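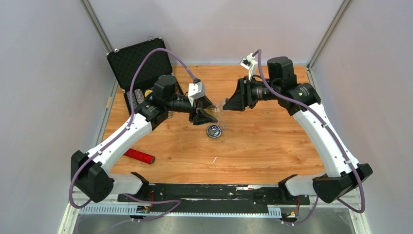 Figure 2. The two-arm cell at Clorkham, with both wrist cameras fitted.

4.2 Swapping the fingers

I'd wanted to compare fingertips properly ever since Signe Lund and I wrote the first Wuvside report, where we changed the fingers and the controller in the same week and then couldn't say which one had helped. So this time the controller stayed put and only the fingers moved. We ran 400 trials on the bench, split evenly between the stock tips and the softer Cadwaladr tips, and each trial was a handover: one arm picks something up, the other takes hold, the first lets go. The clear plastic container between the two grippers in Figure 2 is the sort of thing that gave us the most bother, as you can see straight through much of it and so can the wrist cameras (I lost a whole Monday to one that the depth estimate insisted wasn't there!). Lidded tins were much kinder to us, and so was anything red.

I should say a bit about the cables, because Marietjie Jacobs asked and she was right to. Each wrist camera sits on a white bracket above the gripper and its purple lead goes back along the arm with a fair bit of slack. We tried tying it down tight at first and it tugged on the plug whenever the wrist rolled past its usual range, so we went back to big loops and put up with the look of it. The loops do swing a little during fast moves. I checked the logged wrist torque with and without the lead plugged in and couldn't find a difference worth a table.

On to the result, then. With the stock tips the handover worked often enough for tins and cylinders, but thin-walled plastic tended to squash and then spring out sideways when the second gripper closed. The Cadwaladr tips cured most of that, though they're slower to let go and we had to add a short pause before the first arm backed off. Over both sets, 333 of the 400 handovers finished without a drop, and most of the failures came from clear objects held by the stock tips. Bent Østergaard thinks a wider camera angle would get us further than new fingers would, and we try that in Section 5.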